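Speaker notes: Pushing with one finger (Flokgate project talk)

Slide 1. Title

Say hi, thank the Dunmore folks for the invite, check that the back row can hear me. Mention that Neva is our planner and Flokgate is the whole project, people always mix those up (I do it too!).

Quick show of hands: who has worked on pushing? Who has only done grasping? If it's mostly grasping people, slow down on slide 3.

Slide 2. The problem

Ask the arm to "move the yellow one next to the red one." Easy for a kid. For us it means picking the right block, deciding which side to push from, getting the rod over there without bumping anything else, and then pushing while the block slides and spins in ways our model only half gets right.

Friction is the part that bites. Two pushes that look the same on paper can end with the block in pretty different spots, so planning the whole push up front and closing your eyes is a bad idea. We tried it for most of a spring at the Namberg lab. Show the sad plot, move on fast.

Slide 3. Setup

One arm, one straight rod, no fingers. The blocks are small plastic shapes on a wooden board: star, cube, cylinder, hexagon and so on, in a few colors. Point out that the star and the hexagon behave nothing like each other when you push them off center. Corners catch, flat sides are kind, and the cylinder just wants to wander off.

Leave this one up for a bit and let people look at the rod next to the yellow hexagon. Somebody will ask about the gap between tip and board. We keep it small, and yes, we've scratched a board or two. 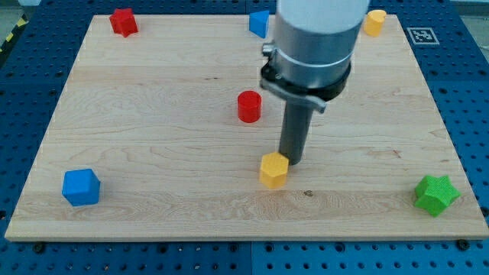
Slide 4. What Neva does

Short pushes, look again, replan. That's the core of it. Neva guesses where the block will end up for a bunch of possible pushes, picks one, does only the first little piece, then looks at the board and starts over.

We trained the guessing part on 2000 real pushes, plus a pile of simulated ones. Don't get dragged into the simulator here, it has its own backup slide.

Slide 5. Results

We ran 200 test requests with layouts it hadn't seen. Replanning beat the one-shot version on every shape, and the biggest jump was on the stars. Say clearly that the cylinder is still our worst case. I'd love ideas on that!

Then the data curve: with 900 pushes we were already getting nearly the same success as with the full set. That surprised me, and I'm still a little suspicious of it. Tell them so.

Slide 6. Where it fails

Blocks pushed against each other, mostly. Once two are touching, the guess for one drags the other along and the plan gets silly. Play the clip, let them laugh, then explain the double-contact thing with my hands.

Questions. If time is short, skip straight to the cylinder backup slide.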